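Jobs & Opportunities > Workshop and Trades

Bench Joiner, Countertops and Boards — Wirnono Woodshop, Indutgate

Full time, permanent. Day shift, 7:30 to 4:00.
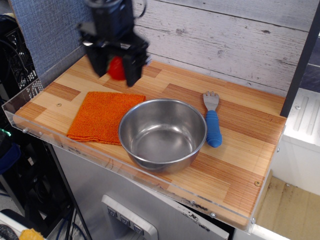
About the shop

Wirnono makes solid wood countertops, butcher blocks, tabletops and shelving for homes and small restaurants. We have been in the same building in Indutgate for 18 years. There are nine of us on the floor and two in the office. Most orders are one-offs, cut to a drawing or a template, and a typical kitchen takes us between two and three weeks from delivery of the lumber to the final coat of oil.

We are hiring because the order book is full through October and one of our joiners is moving to the finishing room.

What you will do

Most of the job is glue-ups. You will pick and match boards, joint and plane them, lay out the pattern with the customer's drawing next to you, and get the panel into clamps before the glue skins over. After that comes flattening, trimming to size, sink and faucet cutouts, edge profiles and sanding to 180 grit. You will hand the piece to finishing with a signed job sheet.

You will also:
- check moisture readings on incoming lumber and sort out what has to sit longer
- cut and label sample blocks for the showroom
- change and set blades on the table saw and the chop saw
- go along on an install once or twice a month, mostly in the Zamo neighborhood and the older houses by the river, where no wall is straight
- sweep up your own area before you leave

What we need from you

At least two years in a cabinet, furniture or millwork shop. You should be able to read a shop drawing and work to a thirty-second of an inch without someone checking behind you. You need to be safe and comfortable on a jointer, planer, table saw and wide belt sander. You will lift up to 70 pounds alone and more with a second person.

A driver's license helps with installs but we can work around it. CNC experience is useful — we have one router and two people who can run it — but we will train the right person. We don't ask for a diploma or certificate.

Pay and hours

Starting pay is $23 an hour, more if you come with long experience. There is a review after your first 90 days and then every year in April. Overtime is paid at time and a half, and we try to keep it under five hours a week.

Health insurance starts after the first full month, and the shop pays 75 percent of the premium. You get nine paid holidays and two weeks of vacation in the first year, three weeks after that. We supply hearing protection, respirators and aprons. Bring your own boots and hand tools if you prefer your own. Offcuts are free to take home once the lead hand has been through the bin.

How to apply

Send a short note and your work history to the office, or drop them off at the front counter between 8:00 and 3:00. Please include photos of two or three pieces you built, and say which parts of the work were yours. Phone pictures are fine.

If it looks like a fit, we will ask you in for a paid half day at the bench. You will make a small edge-glued panel from rough stock, using our machines. Bring safety glasses and wear closed shoes. We answer everyone who applies, usually inside two weeks.

The job stays open until it is filled.

Recent listings
Upholstery Trainee — Okonkwo Chair Repair
Delivery Driver, Part Time — Indutgate Lumber Yard
Spray Finisher, Evening Shift
Showroom Assistant — Zamo Tile and Stone
Saw Sharpening Technician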